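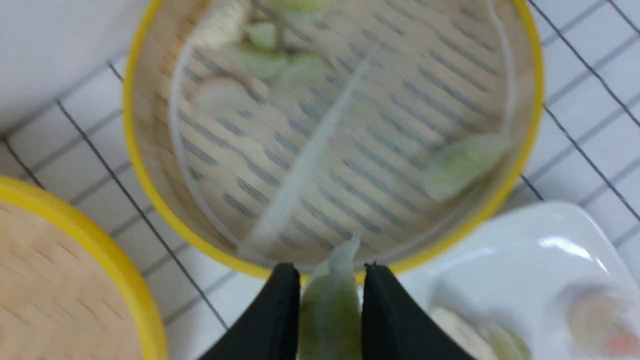
Yellow-rimmed bamboo, pale greens, and what may be a dumpling or two on the plate.

Dumpling Table, October
A small gallery from the Brodholm supper room

Every fall the Brodholm supper room turns its attention to dumplings, and every fall we remember that arranging them is harder than eating them. The Wamance cooking club lent us the steamers. The pleating chart came from Nikolovski Kitchen Supply, and has so far made us humble - mine still look like small laundry. We charged 9 dollars a seat and raised over 2,000 for a new stove, so the old one has been behaving itself.

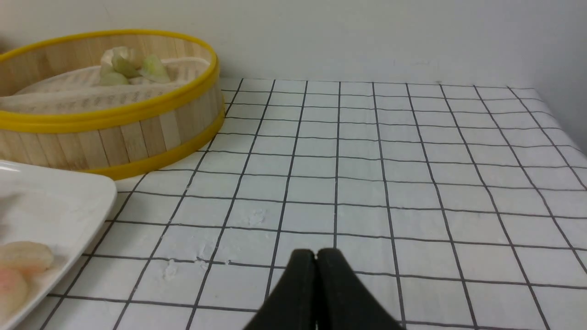 Crowding is the great argument of any dumpling table. One side wants every dumpling to have its own parking space, the other believes in coziness. The group up on the perforated liner, with two translucent green ones among them, was clearly arranged by the cozy side. I've stopped arguing and started standing nearer the plates. The checked cloth is good for lining things up, should anyone ever feel the urge.

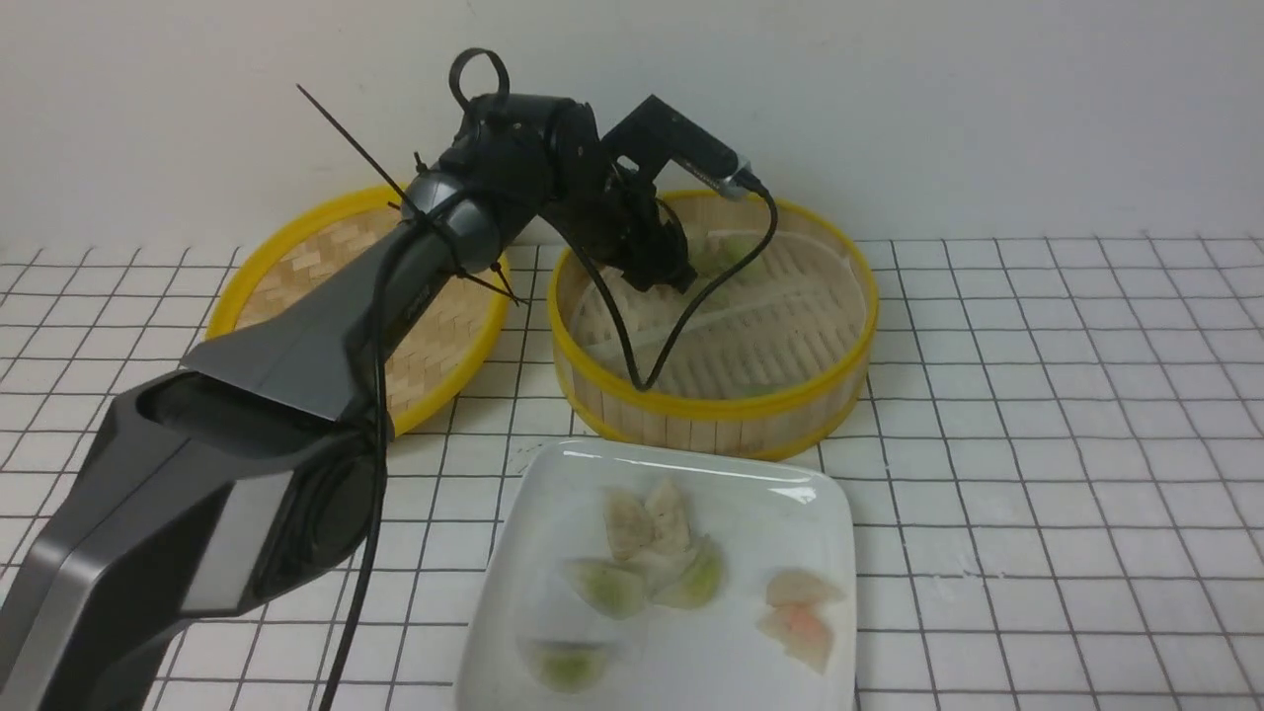
Stomitz wrote in to say that a square plate is wrong for dumplings, that round food wants round china, and that next year we should put the green ones and the beige ones on separate plates so people stop pretending they can't tell them apart. Noted - the square plates were on sale and they're staying.

Seats for the next supper go up in the hallway at 2. Bring your own dipping bowl.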